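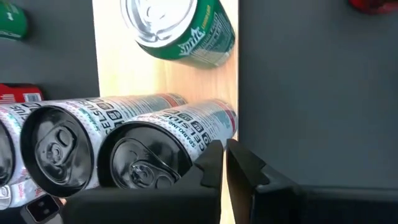 Planning and budget questions

Which loads can a Wuver picking cell handle?

Drinks cans are the usual starting point, and most of the sites we quote for stock a mixture. Cans lying on their sides, stacked in a bay with printed bodies and bright lids, are within the normal working range of the two-finger gripper. Bottles and cartons need a different finger set. Send a list of your stock lines with the enquiry, including diameter, length and full weight. Slim and standard cans may share a bay, but the quote has to say so, as the finger stroke is set to the widest item.

What does the base price include?

The arm, controller, two-finger gripper, wrist camera, mounting plinth, safety scanner and one set of fingers. Cabling is included up to the control cabinet. Bays, shelving, guarding and any conveyor are priced separately. Delivery is to the kerb unless you ask for positioning.

Do I need the wrist camera if I already have one overhead?

Yes, for bays. An overhead camera can't see into a bay once the arm is in front of it, and the last part of the approach is done from the wrist view. Sites with an existing overhead camera can keep it for stock checks. It makes no difference to the price.

What should I allow for fingers?

Fingers are a wear part. Budget for two replacement sets in the first year and one a year after that. The stepped black finger is the standard pattern. Custom fingers are cut by Torden, and the lead time is theirs, so order them with the cell if you know you will need them.

Can we build the bays ourselves?

Many customers do. Wood is acceptable for the back panel and costs less than the metal version. Use a plain matte finish on the side walls where you can. Glossy sides reflect the lids and slow down detection. Leave 22 mm clear on each side of the widest item for the fingers, measured with the bay full. If you send us a drawing before cutting anything, we check it free of charge.

How much floor space is required?

The plinth is small, but the scanner zone is not. Ask for the layout sheet before you commit to a position. The commonest fault in early plans is a fire door opening into the zone, and moving a plinth after it has been bolted down is charged as a site visit.

How many picks an hour should I plan on?

Use 200 for a single product in a tidy bay. For mixed brands lying at different angles, use 94 until you have figures from your own site. The lower figure allows for a second look before each grip and for retries. Please do not base a staffing plan on the higher one.

What about dented or leaking cans?

The cell will attempt a dented can if the lid and body are found. It doesn't detect leaks. Allow for a drip tray, and for someone to clear the bay when the controller reports a failed grip.

Is there a rental option?

Yes, through Solanki. The minimum term is six months, and 70 per cent of the rental paid in that term comes off the price if you go on to buy. Fingers and damage are not covered. Rental cells are the same model but may be supplied with a used plinth.

Which costs do buyers most often leave out?

Electrical work, the risk assessment, and staff time during commissioning. Commissioning takes three days, and we need one person from your side who can refill bays throughout. If your shift pattern includes Saturday, say so early, as weekend attendance has a separate rate. Software updates are included for two years and then billed yearly.

Do I need the Troklow stock package?

Only if you want pick counts sent to your ordering system. The controller keeps its own log, which can be exported as a spreadsheet. Troklow can be added later without changes to the hardware.

When should we order for an April start?

The order needs to be with us in January, with bay drawings agreed by the end of that month. Orders that include custom fingers should go in before Christmas.

Who do I contact for a quote?

Aarti Rajput handles all first enquiries. Include the stock list, a floor plan with doors marked, and your supply voltage. Quotes are valid for 60 days.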